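Ticket 660: Uploads to Pinto stall at 389 KB
Opened by: Consuelo Cabello
Assigned to: Telmo Villanueva
Priority: 2

January 7, 2022. Image uploads through the office proxy stop at 389 KB and time out after 70 seconds. Same files upload normally from a home connection. Browser cache cleared, no change.
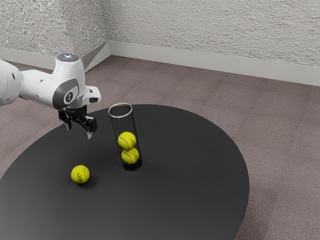 White arm, round black tabletop

File A stalls on every try. File B, a plain gray one, stalls at the same point. File content ruled out.
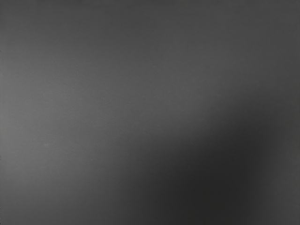 Cause
Body size limit on the proxy, left over from the December config.

Fix
Limit raised, proxy service restarted. Both files now upload. Inger Juhl to update the Lemiveo template.

Status: closed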